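Home | Guides | Desk Units | Support

2 min read

3. Placing the power strip

1. Clear the tabletop before setting down the Samach strip. Leave the switch in the OFF position.

2. Lay the strip with its sockets facing up. Keep the rocker switch within reach of the seated user.

3. Run the cable flat across the tabletop. A gentle curve is acceptable; a sharp bend is not.

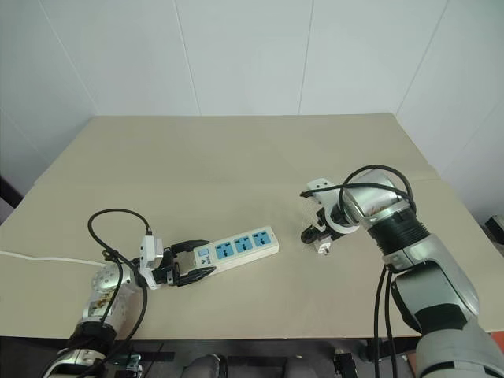
4. Plug the strip into the wall outlet, then connect the desk equipment one plug at a time.

5. Set the switch to ON.

Note: Keep the cable clear of the seam between table boards if the boards are to be separated later.

CAUTION: Do not connect one strip to another. Do not cover the sockets. Unplug the strip at the wall before cleaning the table.

Previous | Next: 4. Cable clips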